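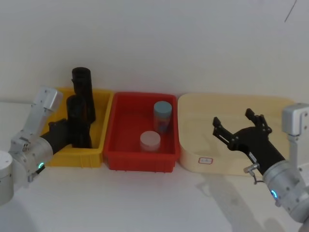 Leokadia Witkowska
Programme Manager, Carkthorpe Water Quality Project

Reports > Funder updates > Carkthorpe

March 2025 | By Leokadia Witkowska
Reading time: 4 min

Progress report: private well sampling and treatment, Carkthorpe and outlying farms

Summary of position

The project remains within budget and is on schedule in all work packages except the treatment trial, which is seven weeks behind. The cause of the delay and the revised plan are given under work package 3.

Work package 1: well register

The register of private supplies is complete for the parish and holds 1,717 entries. An entry is a single point of abstraction, so a farm with a borehole and an older dug well appears twice. Depth and lining material have been recorded where the owner could supply them. The older dug wells are the weakest part of the data. Many were deepened without any written record, and the depths given by owners do not always agree with the county survey sheets. Where the two differ we have kept both values and flagged the entry.

Work package 2: sampling

The winter round began in November and has been closed. Samples were tested for nitrate, manganese, turbidity and coliform bacteria. Nitrate was highest in shallow wells on the eastern side of the parish, downslope of the arable land, and fell with depth. Manganese showed the opposite pattern and was raised mainly in the deeper boreholes.

Almost 60 samples had to be discarded because they reached the laboratory outside the permitted holding time. These were all from the upper valley, where the collection route was too long for one driver. The route has been split in two for the spring round and a second cool box bought from the consumables line. The affected wells will be sampled again first.

Owners received their results by post with a plain guide to the figures. Those with a positive coliform result were also telephoned on the day the result was confirmed.

Work package 3: treatment trial

Four household filter units were to be installed by the end of winter. Two are running, both supplied by Havari. The Trakska units were delivered with inlet fittings that did not match the order – the correct parts have since arrived and installation is booked. Flow through the Havari units is steady. Manganese in the treated water has stayed below the reporting limit of the method, but the period is too short to say how often the media will need backwashing. We ask that the trial be extended by seven weeks to give all units the same running time. No further money is requested for this.

Work package 4: data and reporting

Kirui, our database contractor, has moved the register and the laboratory results into one system. Duplicate sample numbers from the pilot year have been corrected. A public map is in draft and shows results by grid square, so that no single household can be identified. Two parish councillors have commented on the draft and asked for larger type in the key.

Risks

The main risk is a dry spring, which would lower the shallow wells and make some of them impossible to sample. The field team will visit the shallowest sites first. A smaller risk is the laboratory's price review – the present rate is fixed only until the summer.

Next period

Complete the spring round, install the Trakska units and release the map. The sampling protocol will be reissued with the new route sheets attached as Annex B.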